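Sorting out the gripper width signal

14 June 2019

Most of May went on a problem I had been putting off, the width channel in the hand-held gripper recordings. I said in the last post that I'd write it up once it was fixed. It is mostly fixed.

For anyone new, the pipeline is in three parts. Stivis reads the recordings and lines up the streams. Asfaw works out where the gripper was and how far the jaws were open at each step. Cirnby trains the policy from whatever Asfaw hands over. I wrote most of Asfaw, so when the numbers are wrong it is usually my problem.

The symptom was that the policy would close on small fruit without trouble but squeeze large fruit too hard. On replay, the commanded width kept shrinking well after contact. I spent a week looking at the controller before I looked at the labels, which was the wrong order.

The labels were bad in two ways. First, the width was estimated from the pads, and when they spread around something big they bend. Asfaw was treating the pad faces as flat and parallel, so it reported a jaw opening smaller than the real one. Second, the smoothing filter ran over the whole recording in one pass. A fast close followed by a steady hold came out as a slow close that never quite stopped. Cirnby learned that faithfully.

I changed the estimate to use the linkage instead of the pads. The bars are rigid and the geometry is known, so once you have the pivot positions the opening follows from the angles. The pads still get tracked, but only as a check. If the two estimates disagree by more than a threshold, the step gets flagged as contact and the filter is reset there. That last bit was a two-line change and did more than everything else.

There are 361 recordings in the fruit set. I reran the lot overnight, and 47 came back with no usable width at all. I went through those by hand. Most had fruit or the other gripper covering one side of the linkage for a long stretch. With only one side tracked, the solver was free to pick a mirror solution and sometimes did. I have added a constraint that ties the two sides together, because they are mechanically coupled anyway and can't disagree. After that most of the failures came good, and I've dropped the rest from training for now.

Timing was the other thing. The pose stream and the video stream were out of step by 200 milliseconds in some of the older files. You don't notice it when the hand is moving slowly. You do notice when the grasp starts before the gripper has arrived. Stivis now estimates the offset per file and writes it to the header, and Asfaw refuses to load anything without that field. It broke everyone's old scripts, sorry. The conversion tool is in the Tallesura branch, under tools, and it doesn't touch the original files.

Still to do: the contact flag fires too often on soft objects, and I haven't worked out a threshold that suits both ends of the size range. I might make it depend on the opening - wider grasp, more pad bend allowed. There's also a memory leak in the viewer that only shows up on long sessions. It can wait.

Cirnby is retraining on the new labels as I write this. I'll put the curves up when it finishes.

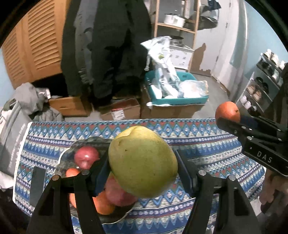

Beverley Cartwright
Did you try making the threshold depend on jaw speed as well as opening? We had the same false flags on soft objects, and most of them came during the close, before the jaws had settled. Ignoring the flag until the speed dropped got rid of nearly all of ours. It does mean the filter reset lands a few steps late, so you'd want to shift it back afterwards.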